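Filed under: Talks & Workshops
4 min read

Speaker notes, "Choosing a wall color you can live with," Lonska home evening, 29 March 2021

Okay, start slow. Say hi, ask who's repainted a room twice in one year (hands up, mine too!). Then the confession: I bought 60 sample pots for my own hallway and ended up using the very first one. That's $177 I'll never see again.

Main point for the first part: the floor picks the wall. People walk into the store thinking about walls, and the floor is already there, taking up half of what you look at. A warm orange-brown floor throws its color up onto everything, so a soft gray can go kind of lilac on you by dinner time. Go dark and mottled on the walls and the floor gets even louder. Pause here, let them look.

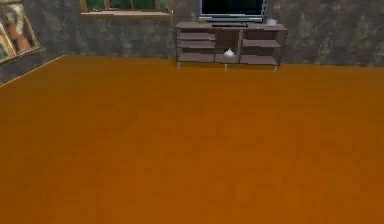 Muñoz wrote back after the last run-through that I'm too hard on gray, and that a gray with a little yellow in it does just fine over a warm floor. Fair point! I've added it to the handout. Read it out, then move on before we lose ten minutes to gray.

Next, pattern. Veins, marbling, big leafy stuff, I love all of it, but it eats light. My cousin's dining room in Bulby had dark marbled paper on all four walls and we had to bring a lamp in to play cards. One wall would've been plenty. Show the big dark wall with the pale veins and ask: how many of these could you stand? 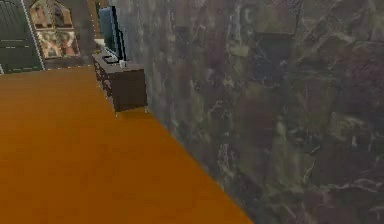
Testing your color at home

Paint a big board and skip the little squares. Move it around the room for a few days, morning and night, and stand it right down on the floor, too. Disimetti sells primed boards, or just cut up a moving box like I do.

If somebody asks about stone or tile, say the same thing goes: lay a few pieces side by side, because one can come out a lot darker than its neighbors.

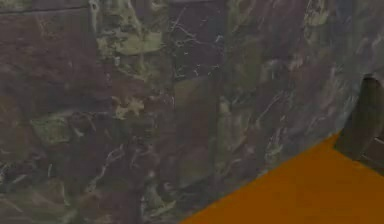
And keep the board after you're done! Write the paint name and the date on the back and stick it in a closet. I did my kitchen in September and I've already needed mine for a touch-up.

Questions next. Handouts are by the door, 200 copies, please take one for a friend.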